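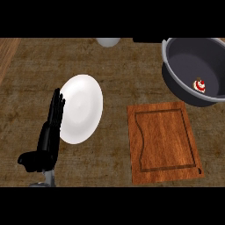 Transport Operations, Unit 6: Service Recovery After a Signal Failure
Handout, 2024-03-18

1. Scope

This unit covers the period between the first report of a fault and the return to the published timetable. Road replacement services are treated in Unit 7.

2. Terms

Primary delay: time lost by the train that meets the fault.
Secondary delay: time lost by other trains held behind it, or waiting for its crew or cars.
Turnback: ending a trip short of its last stop and sending the train back the other way.
Recovery margin: spare minutes built into the timetable, usually at the terminal.

3. Worked case: the Paduvow line

The line runs from Paduvow to Hona by way of Gristov and Yimer. Gristov and Yimer both have a crossover. Only Yimer has a siding long enough for a full train.

A track circuit fails between Yimer and Hona during the morning peak. Trains may pass the section at restricted speed, one at a time. The control log gives these totals for the day:

Primary delay: 529 minutes
Secondary delay: 1,772 minutes

Secondary delay is more than three times primary delay. This ratio is common on lines with short headways and few places to turn.

4. Turnback at Yimer

Turning every second train at Yimer halves the demand on the failed section. Passengers for Hona must change, and platform crowding at Yimer sets the limit. The platform is rated for 1,136 people. If two full trains unload before one departs, check the load against that figure before the plan is approved.

Crew position is the usual weak point. A driver turned at Yimer reaches Paduvow early and may be out of step with the next assigned trip for the rest of the shift.

5. Order of decisions

a) Confirm the limits of the fault.
b) Hold departures from Paduvow until the new headway is set.
c) Choose the turnback point.
d) Reassign crews.
e) Issue passenger information with the turnback point named.

6. Reading for next session

Section 4 of the course packet, on restoring headways. Bring the blank train graph.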